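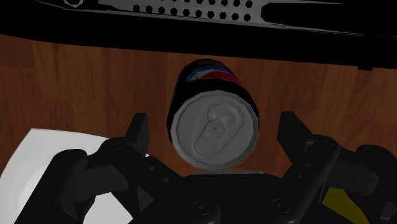

*Beverage can on a reddish-brown wooden surface.*

# Community Policy Organizer, Lahlou Civic Alliance

**Drevance office, full time, applications open through November 9, 2025**

We are looking for someone to join us at the Lahlou Civic Alliance, and if you have found your way to this page we are very glad you did. Please read all the way down before deciding whether the job is for you. Past applicants have told us that they nearly closed the tab at the list of duties and were happy later that they hadn't.

The Alliance brings together 14 neighborhood and faith groups in Drevance and the smaller towns out along the Terkska Road. We help them speak up on the things their members care about at city hall and at the statehouse – bus routes, translation at public meetings, the rules for renting out a hall, fair treatment at work and at school. Our mailing list, which we call Clesura for reasons that go back to our very first newsletter, now reaches 3,559 people, and a good many of them write back to us. You will be one of the people answering.

## What you would be doing

The heart of the job is helping our member groups get ready to talk with elected officials and their staff. In the fall that mostly means visits to the groups themselves, often in the evening, with a pot of coffee going and a lot of listening. Once the session begins it means reading bills, writing short plain summaries of them, and finding the right person to testify on a given morning (and then calling that person the night before to say that yes, they will do just fine).

You would also:

- write the policy section of the Clesura newsletter, twice a month
- keep our calendar of hearings and comment deadlines up to date
- plan our spring Advocacy Day in April with the rest of the staff
- meet with legislative aides, sometimes alone
- help out at the front desk when we're short, as all of us do

You would report to Ashraf Tahiri and share an office with the communications desk. There are four of us on staff at the moment. It's a friendly office and not an especially quiet one, so if you need silence to write, tell us at the interview and we'll talk about working from home on drafting days.

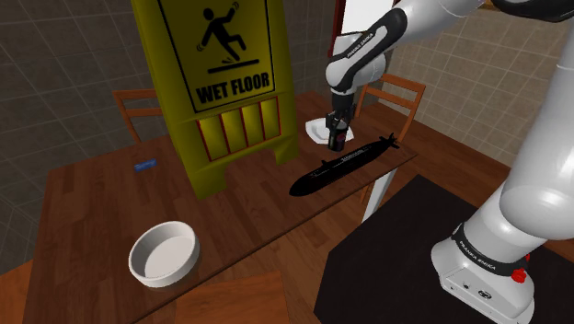
Karim Zerouali, asked what he would want a new organizer to hear before applying, said that the first session felt like learning a language by being dropped off at a bus station, and that by the second one he was giving directions. He also said to mention the driving. There is quite a bit of driving, and we pay mileage for all of it.

## Who we hope to hear from

We would love to meet people who have organized something with their neighbors, whether or not anyone paid them for it. Getting a stop sign put in counts. So does running a voter sign-up table, or sitting through school board meetings until you could follow the budget. A degree is welcome and is not required.

There are a few things we do need. You should be able to write clearly in English and be comfortable speaking in front of a room, even if your hands shake a little. You should be free for evening meetings two or three times a week during the busy months. A second language would be a great help to us, and Arabic, French or Spanish would be put to use in your first week. You'll need a driver's license or some other dependable way to get to the Terkska Road towns.

Our member groups don't agree with one another on everything, and some of them disagree quite warmly. We don't endorse candidates. Whatever your own politics may be, you'd have to be able to sit down with all of our members and give each of them a fair hearing.

## Pay, hours and time off

The salary is set on our published staff scale, and we'll send you the scale on request, before you apply if you like. Health coverage starts on your first day. You would have the week after the session closes off with pay, on top of regular vacation, and you may swap any public holiday for a religious one of your own.

## How to apply

Send us a resume and a letter of no more than two pages. In the letter, tell us about a local decision you tried to change and how it went – a story where you lost is fine. Please add the names of two people we may call, though we won't call them until after we've met you.

We plan to interview seven people, in person at the Drevance office or by video, and everyone who applies will get an answer either way. Questions can go to Ashraf at the office, who is happy to talk on the phone. Mornings are usually best.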